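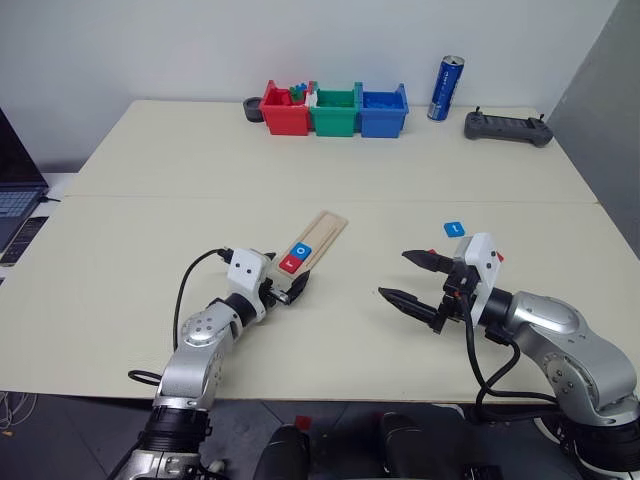
Do I have to be good at spelling to come along to Bustano?

Spelling well isn't needed at all. Bustano is a word games evening for anyone who likes fiddling with letters, and plenty of our regulars still have to stop and think about "necessary" (me included, and I set the thing up!).

What do we play?

Mostly tile games, with a crossword passed round the table while people wait for their turn. We play by the ordinary family rules most of you will know already. Ebony Tomoana sometimes brings anagrams she's made up herself and they're horribly hard, so don't feel bad if you're stuck on one all evening.

How long does it go on?

Two hours, with a tea break in the middle. You can leave early. If you're halfway through a game, just tell your table and they'll carry on without you, or pinch your best letters.

Which dictionary do you use?

Whichever one is on the table, usually my old blue one with the spine hanging off. We agree on it before the first word goes down and after that it's final. Walid Khoury still hasn't forgiven me for turning down "zen".

Can I look words up while I'm playing?

On beginners' tables, yes, as much as you like. On the others you play your word first, and it only gets looked up if somebody challenges it. Lose the challenge and you take your tiles back and miss a go.

Any tips for a rack full of vowels?

Swap them! New players hang on for ages hoping something will turn up, and I did the same for years. Missing one turn hurts less than playing three rotten ones. It's also worth learning a few short words that eat vowels, such as "aa", "ae" and "oi". I keep a little list in my purse, and I've gone over it so often on the bus that

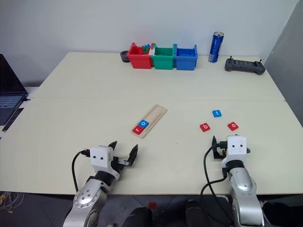

I could probably say it in my sleep. Ask me for a copy, or write your own, as you'll remember it better that way. Start with the two-letter words and leave the long showy ones for later. They look lovely on the board but you hardly ever get the chance.

Can I play in another language?

We had a go at this in February, when Rasha Rizk ran a table in French, and it was great fun even for those of us who'd forgotten most of it. Have a word with her if you'd like to join the next one.

Are children welcome?

They are, with a grown-up. Small ones tend to get bored after the break, so bring a colouring book.

I've got an old set with letters missing. Do you want it?

Yes please! Majdi Hamdan makes up full sets out of the broken ones. Pop it in a bag and write on the front which letters have gone, if you know.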